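Theatre and Its Makers
Handout for week five: who was the director before there was a director?

Welcome back, all of you, and thank you for the lively talk last time about prompt books (I have been thinking about it ever since, mostly on the bus). This week we go back a step and ask what rehearsals looked like before one person sat in the stalls and told everyone else where to stand.

Our main case is the Tridham playhouse, a middling provincial house which kept unusually good papers. The building held 1,624 people when it was full, and to judge from the account books it very seldom was. What interests us is how little time the company had. A new play might get 12 days from first reading to opening night, and in that time the same actors were performing something else every evening. So when you read that a leading actor "arranged the stage", please don't picture long discussions about motive. It usually meant deciding who came in by which door, and making sure the leading actor stood in the middle.

The person who really held things together was the prompter. He copied the parts, called the rehearsals, fined the latecomers and kept the book. I am very fond of prompters, as you will have noticed by now! In the Tridham book for The Widow of Clinduvetti there are 36 changes of scenery marked in one hand and a good many crossed out in another, and it is well worth asking who did the crossing out. My own guess is the stage manager, Braruder, though I have changed my mind on this more than once and you are welcome to change it again for me.

With Ortuño's arrival as manager in February of the following season, the wording shifts. The playbills begin to say "under the direction of", and rehearsals for the crowd scenes are listed separately for the first time. Some writers treat this as the birth of modern directing. I think that is a bit grand – the old habits carried on beside the new ones for years – but something had changed in who was expected to look at the whole picture.

For the seminar, please read the Braruder letters (the first 30 pages will do, the rest is mainly about coal) and bring one passage in which somebody gives an order on stage.

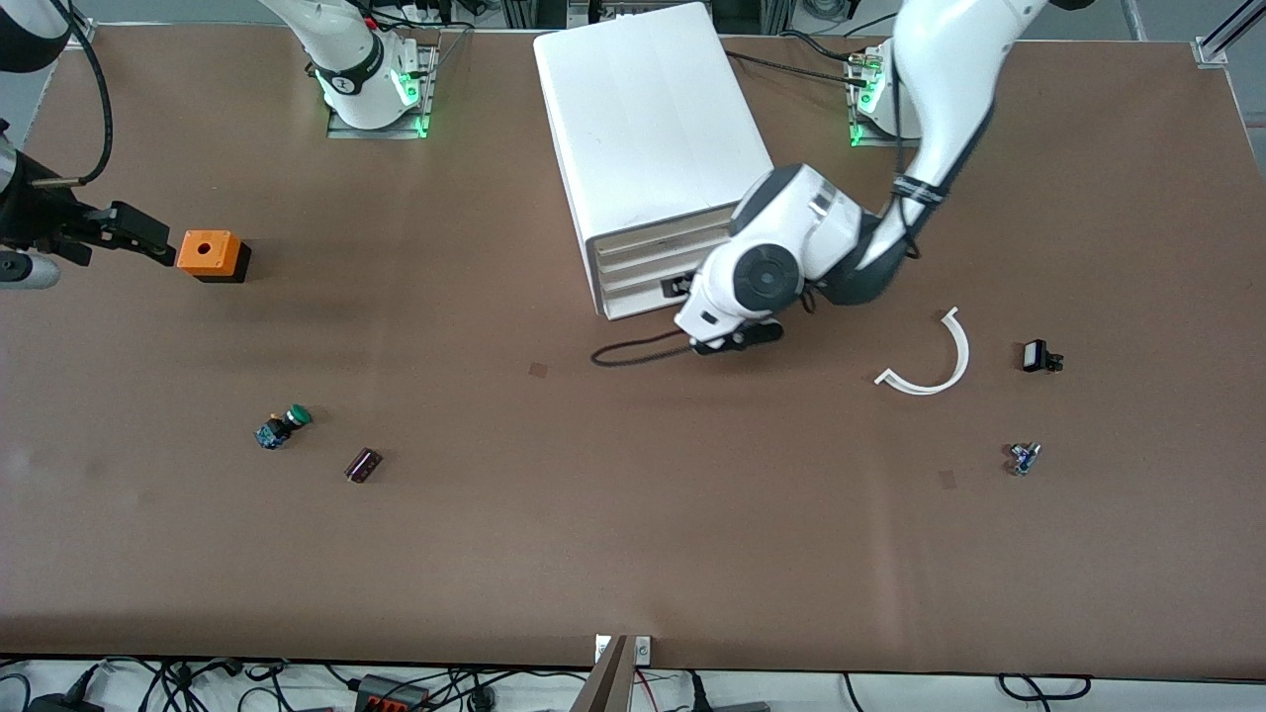
Do mark who gives the order and who is meant to obey it, as we shall start from there and work outwards to the playbills.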